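**Recipe card scaling: berry weights wrong after switching to metric**

Opened by: Karlijn Van Rooij, Tavares recipe desk
Product: Grerkov recipe manager, web version
Priority: normal
Opened: 2022-12-14

**Reported problem**

I have a raspberry crumble saved in US units. It calls for 2 cups of berries and serves six. When I switch the card to metric it shows 600 g of berries. A cup of raspberries is nowhere near 300 g. The flour and sugar lines convert fine. I only noticed when the filling ran over the dish.

The same thing happens on the blueberry buckle and the plum cake. Apples are OK.

**Support, first reply**

Thanks for the report. Please try these and let us know:

1. Open the card and choose Edit > Ingredients.
2. Click the berry line and look at the "matched to" field.
3. Tell us exactly what it says.
4. Save without changing anything, then switch to metric again.

**Karlijn**

It says "raspberry, jam" on the crumble. The buckle says "blueberry, pie filling". I never picked either one. Saving again made no difference. I did import all of these in May from my old Prusutska file, if that matters.

Cover photo is missing on the crumble too - it shows a different photo instead:
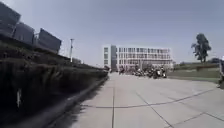 *Cover currently showing on the crumble card: concrete pavement, white building in the distance.*

Not urgent, but I'd like the right photo back.

**Support, second reply**

The import does matter. Prusutska files store fruit as a short name with no form attached, and our importer took the first match in the list. For berries and plums the first match was a preserve, so the weight per cup came out too high. Your account has 64 imported cards and 11 of them have a bad match.

We've set those lines to the fresh fruit. Your own notes and quantities were not touched. The photo is a separate fault - the cover link was pointing at the wrong item in your media folder. Please re-select the crumble photo under Edit > Cover.

**Karlijn**

Crumble now says 250 g, buckle and plum cake look right too. Cover is fixed. One leftover: the printed card still has the old weight.

**Support, third reply**

Print cards are cached. Use Print > Rebuild card once for each recipe.

**Karlijn**

Rebuilt the crumble and it prints 250 g. I'll do the rest tonight. OK to close.

**Status:** closed, fixed. Importer match order passed to development.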